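Uvon opens its community print room with a summer of cyanotypes

23/08/2020

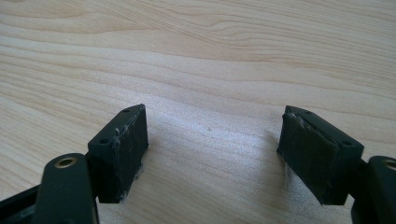 I've been waiting to write this one for ages! Uvon, the small photography studio I run with Ghazal Mazandarani, is opening a print room where anyone can come and make pictures without a camera. We're starting with cyanotypes, those deep blue prints you make with sunlight, and our first show of them goes up on the studio walls the same day we open.

If you've never made one, it's a lovely, slow sort of job. You brush a light-sensitive mix onto paper, let it dry in the dark, lay things on top (leaves, lace, feathers, an old key if you've got one) and carry the whole lot outside. Then you wait. The wash is my favorite part, and I still get silly about it after all these years, because the paper goes in a murky green-gray and the blue comes up while you stand there with your sleeves soaked.

We ran two trial sessions in July to see if the idea would hold up, and 15 people came along. One group got blazing sun and the other got a gray drizzly afternoon, so we learned a lot about exposure times in a hurry. The cloudy prints came out softer and I like them better, though Ghazal doesn't agree and says I should put that in writing, so there it is.

The show is called Stasico, a word Ghazal wrote on the back of a test strip and neither of us can remember why. It has 345 prints in it, most of them no bigger than a postcard, pinned up in long rows so you can get your nose right up close. Some are by us, but the bulk are by people who had never coated a sheet of paper before this year. Look out for the fern series by Tahmineh Ranjbar, who toned hers in black tea and ended up with browns I've been trying to copy ever since, with no luck so far.

Paying for all this was the scary bit. Mindix, the paper supplier we've bought from since we started, put in $3,000 toward the sinks and the drying racks, and Enriquez Framing lent us their back workbench until ours was built. Thank you both, very much.

Sessions are kept small and everyone gets their own tray, brush and stack of paper. Masks on indoors, please, and the coating is done in turns so we aren't all squeezed into the dark end together. The exposing happens out in the yard anyway, so most of your time will be in the fresh air. Wear something you don't mind turning blue! The chemicals and gloves are included, and you're welcome to bring your own bits and pieces to print. Flat things give the crispest edges, but do try a wine glass or a ball of string and see what the shadows do.

To book a place, ask about group visits, or get pictures of the prints for your paper or blog, write to me or Ghazal at the studio and one of us will get back to you. I'm usually quicker in the mornings, before I've got my gloves on.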